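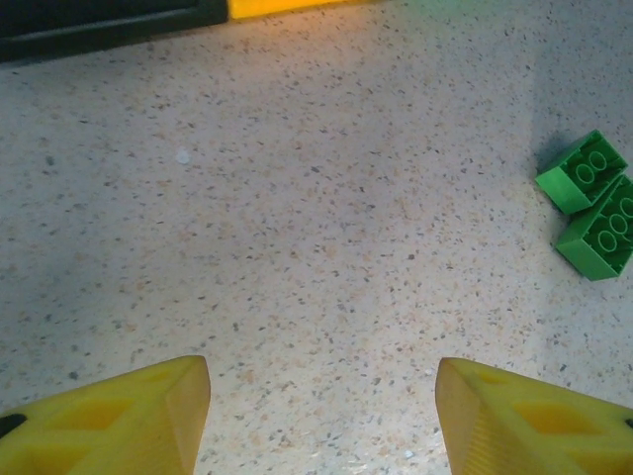

Eimear Ó Ceallaigh wrote that she'd been told by her tile shop never to put vinegar on a speckled floor, and asked whether I'd been using it. Guilty! For 2 years, every week, a glug in the bucket. So now I'm asking everybody: how do I get the shine back on a pale terrazzo-type floor in a hallway without paying someone? The one quote I got was 3,000 and I nearly dropped the phone. The house is a rental on Savska, the owner is fine with me trying stuff, and I have no clue if it was ever sealed.

Posted January 6, 2021

Eimear Ó Ceallaigh
Me again. If it's real terrazzo with a cement base, or has marble chips in it, the vinegar eats at it and leaves it dull. Stop that first, obviously. Then put a few drops of plain water somewhere out of the way and leave them for 20 minutes. If the spot goes dark, there's no sealer left, or not much. Wash with a neutral pH cleaner, rinse twice, let it dry overnight (longer if you can stand it), and then use a penetrating sealer. It won't bring back a mirror shine, though. Once it's etched you need polishing pads, and I'd get a second quote for that, because yours sounds steep to me.

Conneely
Wax. My mom waxed hers every August and it looked great.

Skevska
Please don't wax before you know what's on there, I had to strip mine and it took a whole weekend and my knees are still mad at me. Also ask the owner what year it was put in. Mine was a thin tile and the pads would've gone right through it.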